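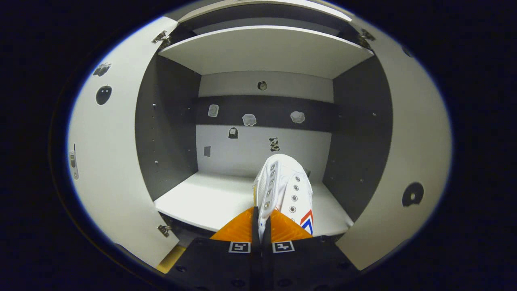 Kerubo Barasa dijo que el recorrido no podía empezar por la puerta principal, porque por la puerta principal entraban los vivos y el guion hablaba de los otros. Lo dijo por teléfono, a las cinco de la tarde, y colgó antes de que yo apuntara nada.

Yo llevaba tres meses trabajando para Cavus, que organizaba visitas a pie por los cementerios de la provincia. El de Clallero era el más pequeño y el que peor se vendía. No tenía panteones de gente conocida ni esculturas que salieran en los libros. Tenía cipreses, un osario cerrado con candado y una cuesta que la mitad de los clientes subía protestando. Me lo dieron a mí porque era el nuevo.

El guion que heredé duraba hora y media y hablaba sobre todo de la familia Vinent, que había pagado la tapia y la capilla. Había fechas, parentescos y una anécdota sobre un caballo que no hacía gracia. Le pedí a Kerubo que lo leyera porque había hecho las visitas antes que yo y las había dejado en mayo.

Quedamos al día siguiente en la entrada de atrás, la que da al camino de Urio. Llegó con botas de agua aunque no llovía. Empujó la verja con el hombro y echó a andar sin mirar si la seguía.

—Los Vinent al final —dijo—. Si los pones al principio, la gente cree que ya ha visto lo importante.

—¿Y qué pongo al principio?

Se paró delante de una fila de nichos bajos, casi a ras de tierra. Las lápidas eran de pizarra y en varias ya no se leía el nombre. En una quedaba un número, el 16, pintado con brocha.

—A este.

Le pregunté quién era. Me contestó que no lo sabía, que en el registro la línea del 16 estaba en blanco y que ella había preguntado en el ayuntamiento, en la parroquia y en las dos casas de Urio donde quedaba gente mayor. Una mujer le dijo que era un hombre que arreglaba paraguas. Otra, que era su hermana, le dijo que no, que el de los paraguas estaba en otro pueblo.

—¿Y tú qué contabas?

—Lo de las dos hermanas.

Seguimos subiendo. Me enseñó dónde había que parar para que el grupo respirara sin darse cuenta de que se paraba por eso, y qué peldaño estaba suelto. Me dijo que junto al pozo no hablara, porque el viento se llevaba la mitad de las frases y luego lo ponían en las reseñas. Arriba, delante de la capilla, se sentó en el escalón y sacó un bocadillo.

Le dije que el guion nuevo me iba a quedar corto. Masticó un rato.

—Pues que quede corto. La última vez llevé a 23 personas y a la hora estaban mirando el reloj.

—Cavus cobra por hora y media.

—Entonces anda más despacio.

Antes de marcharse volvió a la fila de abajo. Se agachó, arrancó unas hierbas que tapaban el borde de la pizarra y se las guardó en el bolsillo del abrigo. No dijo nada y yo tampoco pregunté. Luego me dio la llave de la verja de atrás, que por lo visto seguía teniendo ella, y me pidió que no se la devolviera a la oficina.

Hice la primera visita a la semana siguiente. Se apuntaron 5 personas: un matrimonio, dos amigas y un hombre solo que llevaba paraguas, aunque tampoco ese día llovía. Los metí por el camino de Urio. La señora del matrimonio comentó que en la página ponía entrada principal. Le dije que habíamos cambiado el recorrido.

En la fila de abajo conté lo de las dos hermanas. Lo conté mal, me adelanté y dije lo de los paraguas antes de tiempo. Las amigas se rieron un poco. El hombre solo no se rió. Se acercó a la lápida, leyó el número y me preguntó en qué otro pueblo decía la segunda hermana.

Le dije que no lo sabía, que podía averiguarlo.

—Averígüelo —dijo.

Hizo el resto de la visita a unos pasos del grupo. Delante de los Vinent no levantó la cabeza. Al salir me dejó un teléfono apuntado en la parte de atrás de la entrada, con una letra muy apretada, y bajó por la cuesta hacia la parada del autobús.

Llamé a Kerubo esa misma noche. Tardó en cogerlo. Le conté lo del hombre y le leí el número, y me hizo repetir las tres últimas cifras.

—Mañana a las ocho en la verja —dijo—. Y trae la llave.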